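3. Where pens go when they are not being used 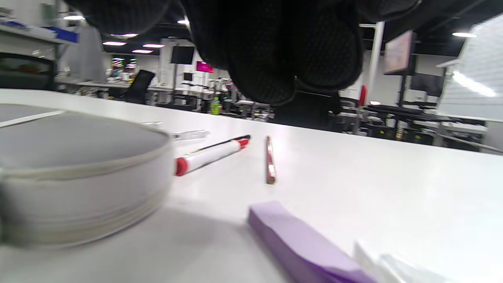

Figure 1. Pouch, marker and pencil on a white tabletop.

I started caring about stationery storage for a pretty silly reason: I could never find a pencil in my own office. My co-author Catinca Bucur had the same trouble two doors down, and we got to complaining about it over lunch, and by the end of that lunch we more or less had a study. What we wanted to know was how people who still write by hand for part of the working day keep track of their writing tools, and whether having a "proper" container makes any difference at all. Look at Figure 1 and you'll see what I mean by the question: there is a perfectly good zippered pouch on the table, and there are a marker and a pencil lying next to it. We call this an "out-of-home" arrangement in the rest of the paper (the container is the home, the tools are out of it), and it came up so often in our diaries that we gave it its own code.

3.1 Who took part

We recruited 81 people through the evening classes at the Treltovine adult learning center, where I have taught bookkeeping on and off for longer than I'd like to admit. Most were there for language courses, a good chunk for technical drawing, and a few for my own class, which I'll come back to under limitations. Everybody had to own at least one container meant for pens and pencils, and had to write or draw by hand on most class days. We didn't ask for any particular kind of container. People turned up with tins, rolls, mugs, zippered things of every shape, and one repurposed glasses case that its owner defended with real passion!

Of those who signed up, 55 kept the diary all the way through. That's a bigger drop than we had hoped for. Damián Toledo, who ran the reminders, thinks the diary form was too long, and having filled one out myself for a trial week I agree with him. The last page asked people to draw their desk from memory, and I suspect that page alone cost us a handful of participants. We kept the partial diaries for the interview work but left them out of everything in section 4.

3.2 The diary

The form was one folded sheet per day. On the front, participants wrote down each time they reached for a writing tool and it wasn't where they expected. On the back they wrote where it turned up, if it did, and what they used in the meantime. We asked for plain words and no tidying up afterward, and mostly that's what we got (lots of "under the other thing," lots of "my daughter"). All told we ended up with 478 usable entries. An entry was usable if both of us could tell what had been lost and where the person had first looked for it. Entries like "pen again" went into a separate folder, and I have to say I enjoyed that folder very much, but there isn't any analysis to be done on it.

Catinca and I coded the entries separately and then sat down together to argue. The arguments were nearly all over one thing, namely what counts as "put away." I went in thinking that a pencil is put away when it's inside the pouch. Catinca said that for plenty of people the pouch is only for travel, and that once they sit down, the surface next to it is where the tools belong until it's time to leave. She was right, and the diaries say so over and over. One woman in the drawing class wrote that she empties her case onto the table first thing and would feel "packed up" if she put anything back before the end. So we split the code in two. "Resting" is for tools set down within reach of their container by somebody who is still working, and "stray" is for tools that have gone somewhere the owner wouldn't think to check.

3.3 The containers

We sorted containers by how they open, after trying and dropping a scheme based on size. Open-topped ones (mugs, jars) made one group, lidded tins another, and zippered ones a third, which we then broke down into flat and round. The round ones caused us some grief. Several participants said they liked them because they stand up by themselves and hold a lot, but then the small stuff sinks to the bottom, and erasers and sharpeners go missing inside the container itself. We hadn't planned for that. A sharpener at the bottom of a pouch is technically at home, and its owner may hunt for it for ten minutes anyway. We ended up calling these "buried" and reporting them apart from the strays.

I should mention the Wurnico inventory here, since readers who know the older office studies will expect us to have used it. We looked at it hard. It asks people to rate the order of their desk on a long scale, and in our pilot people simply told us how guilty they felt. Mihăilă's shorter checklist worked better with the pilot group and we borrowed four items from it, reworded so that a person working at a shared table could answer them too.

3.4 Interviews

After the diaries came in we held short interviews with anybody who was willing, in February, in the small classroom across from the copier. I did most of them. We asked each person to bring their container as it was and to tell us about the things in it, in whatever order they liked. I'd recommend this to anyone doing similar work, because people who had written three words a day for us suddenly had a great deal to say once a particular pen was in their hand. Notes were typed up the same evening and stored in Cisance, with names taken out.

Two weak spots before I move on to results. Some participants were my own students, and they may have been more careful with their pencils knowing I'd read the diary. And we never recorded what the tools cost, so we can't say whether people hang on better to the expensive ones. Damián has started collecting that for the follow-up.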